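Search this site
Enter keywords

Small kitchens, everyday pans: a talk with Adanech Degefa

Adanech Degefa has been setting up small kitchens for Sundeck since August. The rentals are in Endimstead, mostly one-bedroom places, and each one gets a stove, a counter and enough cookware for people who plan to eat in. She talked with us about what she buys and where she puts it.
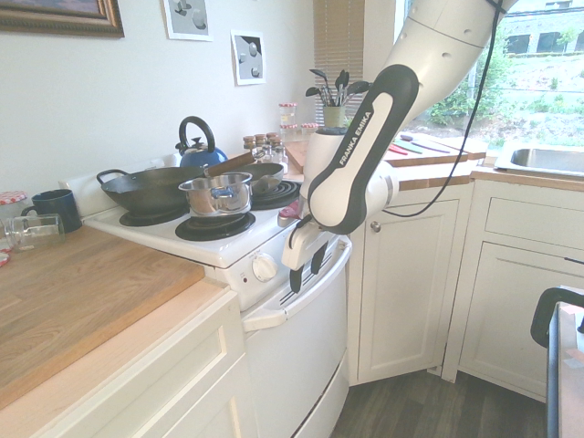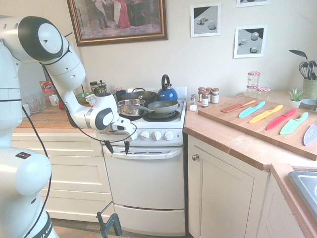
Pans and a blue kettle on the white electric stove, with the butcher-block counter to the left.

Degefa prefers coil burners for rentals. "People know how they work," she said. "If one goes bad, you pull it out and put in another." She spends more on the pans than on anything else. Her budget for a full kitchen is 1000 dollars, not counting the stove, and she usually stays under it.

"I buy a wok, a frying pan and a steel saucepan first," she said. "After that I see what is left." She does not buy matching sets. In her first rental she did, and the small pans in the set went unused.

The counters are wood. Guests put hot pans on them, and she has sanded one of them twice. "I tell people to leave the pan on the burner until it cools. Some do." She oils the wood every 90 days with whatever the hardware store has.

Mugs are harder to keep. She gets hers from Fekete, a secondhand shop run by Orsolya Orbán, and buys 5 at a time. "They break or they leave with somebody," Degefa said. "I don't chase mugs."

She keeps dry goods in glass jars so that guests can see what they have. Spices go near the stove. In-ho Bang, who cleans the rentals, has asked her to move them — the lids get greasy — but she has not found a better place. "A shelf would be fine, but then I have to drill, and the owner has to agree to that."

Asked what guests complain about, she named dull knives and missing can openers. She now checks both between stays.

Her next kitchen is smaller, with one drawer. "The spoons will have to stand in a crock," she said. "I still have to find room for the lids."

Last updated: 2025-12-31

Related items
Oiling a wood counter
Buying secondhand with Orsolya Orbán
Piroska Győri on canning in a small space
Where to store pan lids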